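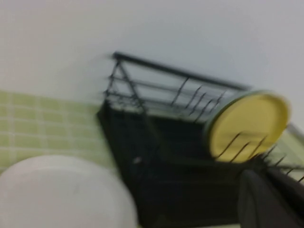
The Slot Planner

The planner crashed at 2 in the morning, and I was the only one left on the second floor at Hindness. The log was 3,379 lines long. I scrolled to the bottom and read upward.

It was a small program. It took a plate pose and a list of slots, and it gave back a path. I had written most of it in the spring, before we lost the Zondness contract and half the desks. After that the work on it came down to me, along with the badge printer and the fern.

The last line said NO VALID SLOT. The line before that said the same, and so did the fourteen before that. It had asked itself one question over and over and stopped when the counter ran out. I knew the feeling. I had been sent a letter from Pavliuk offering me a job in another state, and I had opened it every night that week and closed it again.

I made coffee and pulled up the stills from the run.
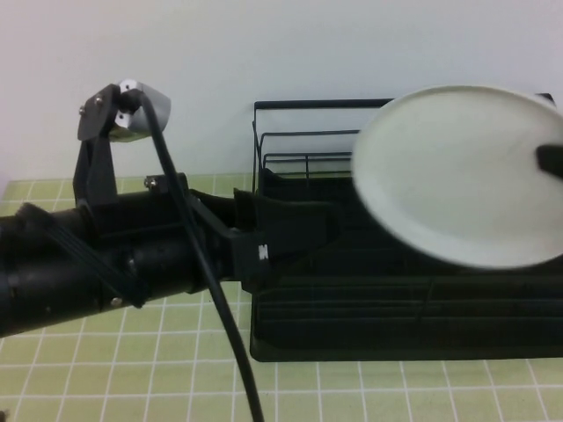
White plate at the rack, fixed view.

The slot list was supposed to be updated each time a plate went in. I had put that update in its own thread so the arm wouldn't have to wait on it. If the thread fell behind, the planner worked from an old list, and an old list could say anything. I added a timestamp check and a line that threw out any list older than the last grasp. Then I started the replay on the simulator and ate the crackers in my drawer.

It got further this time. It failed on the third plate.
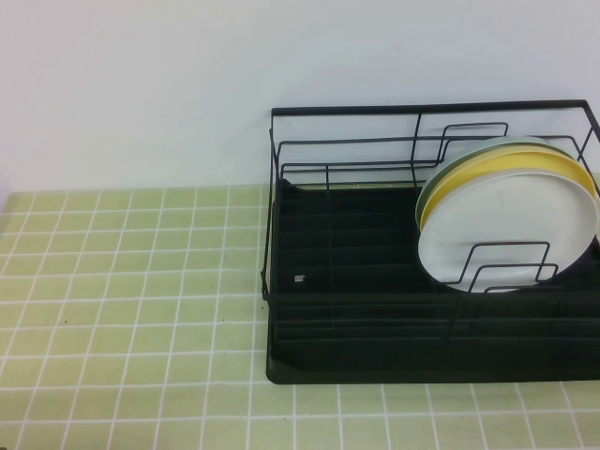

I had always thought of the tracker as the honest part of the system. It took in points and gave out shapes, and it had no opinion about what came next. Now I opened its output and found one object where there should have been three. With the white plate in front, the yellow and the green behind it were down to thin crescents, and the tracker had folded them into one thick plate. The planner had then looked for a gap wide enough for a thing that didn't exist.

I changed the merge rule so that color counted as well as depth. It was one line and a number. I ran it again and it found three plates. I ran it with the old number to be sure, and it found one.

By then the parking lot lights had gone off. I wrote up the change for the Wulamico list, where a few people at other shops used the same code, and attached the wrist view. I didn't expect anyone to be awake. 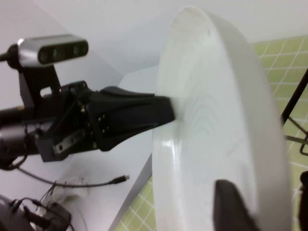

Color will bite you as soon as somebody buys a matching set, came the answer a few minutes later. Split on the rims, and keep the old test around so you can see when it lies.

I read it twice. It was right. We had bought the plates ourselves, and I had never thought about anyone else's kitchen.

I took the color rule out and started on the rims. It took until the cleaners came. When the replay finally went through, I committed it and left the tracker test switched on. Then I opened the letter from Pavliuk, and this time I hit reply and asked them what the start date was.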